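Print this story | E-mail this story

Nillham cup swap gets a second season, more bins on the way

Green cups stay. Deposit stays. Lids, still no. 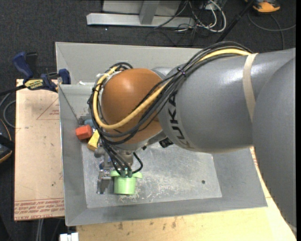 NILLHAM - The town's borrow-a-cup program will run again starting in August, and this time the bins go all the way out to the Ziston Road ball fields. Town council approved it on a voice vote after a discussion that ran longer than the one on the sewer rates, mostly over where the bins should go and who gets to complain about them.

For anyone who missed the first go-round: you buy a lemonade or a coffee at a participating counter, you get it in a hard reusable cup in place of a paper one, you pay a dollar extra. Bring the cup back to any counter, get the dollar. Or drop it in one of the metal return bins and skip the dollar, in which case it goes to the library's summer reading fund. People seem to like that part. The library says the money paid for new beanbags and a lot of picture books.

Total cups returned last season, according to the town's parks office: 1741. That includes repeat trips by the same cup. It does not include cups that came back broken, or the ones found in the creek, which were logged seperately.

The town started with 300 cups. How many are left is a touchy subject. The parks office says "most." A clerk there said a good share of the missing ones are probably in kitchen cabinets around town and asked that people please go look. They're light green, no handle, no lid. If you've got one holding toothbrushes, they want it back, no questions asked, and you still get your dollar.

More are on order from Tundus, the housewares company that made the first batch. Same shade of green, the clerk said, or near enough. A darker green was considered and dropped when someone pointed out the cups would vanish in the grass at the ball fields. A proposal to print the town seal on the side also went nowhere. Seal costs extra. Also the feeling was that a cup with a seal on it is a souvenir and souvenirs go home with people.

WHERE THE BINS GO

Last year there were five bins, all downtown. This year eight. The five downtown spots stay where they are except the one by the bank, which moves across the street to the post office side. It was blocking the wheelchair ramp on market mornings and the town got letters.

New spots are the ball fields on Ziston Road, the swimming pool gate, and the bandstand. The pool bin was the one that took so long to settle. Pool staff don't want hard cups on the deck at all and asked for the bin to be outside the fence, and the snack window would rather have it inside where they can see it. It will be outside the fence. The snack window will get a small sign.

The bins are plain gray metal, open on top, and were picked because they hose out. They are also loud. Residents of the apartments over the hardware store have mentioned this. A rubber mat in the bottom was tried for a couple weeks last summer and it did cut the noise, but it held onto old lemonade and the smell was bad by the second hot afternoon, so out it came. The parks office is looking at a mat with holes in it. No date on that.

Please do not put trash in the bins. The clerk asked us to print that. Last season it was napkins, corn cobs, one sandal.

WASHING

All cups go to the church hall kitchen on Mill Street, same as before, where there's a commercial dishwasher and a long counter for drying. The hall is charging the town a little more this time for hot water. Council members asked what "a little more" meant and were told it was in the packet.

The cups have to go in upside down and they have to be sorted before that, stained ones to one side. Coffee is the main culprit. Also something called hibiscus cooler, sold at the market last July, which turned a whole rack of cups a kind of brownish pink that never did come out. Those cups are still good, just ugly, and they've been set aside for painting day at the rec center.

Any cup with a crack or a chipped rim gets pulled. Last year the pulled cups were going into the recycling until the hauler told the town it couldn't take them, wrong type of plastic. Tundus has agreed to take the damaged ones back by the box. Town pays the shipping.

Drying is the slow part. Stack a cup before it's dry and it sticks to the next one and then you've got two people pulling on it. The hall kitchen is adding another wire rack, secondhand, from the old school cafeteria.

WHO'S IN

Nine counters have signed up so far, up from seven. The bakery is back, so is the market coffee cart, so is the pool snack window in spite of everything. Mwaipopo Tea House on Front Street is new and will be taking returns from the other shops as well as its own, until closing, which is later than anybody else downtown. That was a complaint last year, that by the time the concert let out there was no place open to get your dollar back and just the bin.

The tea house tried the cups out for a few days this spring. It reports they hold iced tea fine, and that hot tea is fine too if you don't fill it to the top and you give the customer a sleeve. The cups have no handle. One customer wanted to know if she could buy a set. No.

The ice cream stand is not in. Owners there say the cup is too deep for a sundae and the spoon falls in.

The diner is undecided. It has it's own mugs.

THE LID QUESTION

It came up again. No lids. The program looked into it over the winter and a lid would nearly double what each cup costs, and lids get lost faster than cups do, and the ones the town looked at had a groove that would need brushing out every time. Parents of small kids spoke in favor of lids anyway. One brought a stained car seat cover to the meeting and held it up, which got a laugh, and a councilman said he sympathized.

What was agreed is that any counter can go on using its own paper cup with a lid for anybody who asks. You don't have to take the green one. A few people last summer were under the impression that you did.

THE MONEY

Program came in slightly under budget its first season, mostly on account of unclaimed deposits covering part of the washing at the end of the summer before the library arrangement kicked in. This year every bin dollar goes to the library from day one so the town will be covering the washing itself out of the parks line. One council member voted no on that basis. She said she likes the cups fine.

The town's trash crew says the downtown cans were lighter on market mornings last summer but they didn't weigh them. They will weigh them this year. Somebody has to find the scale.

WHAT TO DO WITH A CUP

Finish your drink. Dump the ice (the grass is ok, not the planters, the garden club has asked). Hand it in at any counter with the green sticker in the window, or drop it in a bin. Don't bring it home and wash it first, they all get washed again regardless. Don't nest them in the bin if they've still got a straw in there, the straw wedges and they jam.

Cups found on the street or in the park count too. You find it, you return it, the dollar is yours. Some kids did pretty well with this on concert nights.

Old cups from last season are still good for the deposit. The parks office will take them at the front desk mornings until noon, and you can bring a bag of them if that's what you have. Counters have been asked to set a limit on big returns during the lunch rush, after one shop ran out of singles.

Bins go out the first week of August and come in after the last concert, weather depending. A map of the spots will be posted at the library and by the register at most of the shops. The map in last month's newsletter is wrong, it shows the bandstand bin in the parking lot. Corrected one is coming.

Print this story | E-mail this story

RELATED ITEMS
Pool hours cut back for gate repair
Library beanbags arrive, one already leaking
Ziston Road fields: new backstop, same puddle
Bandstand concert list is out
Sewer rates pass on second try
Garden club asks dog owners to use the other path
School cafeteria sale clears out racks, trays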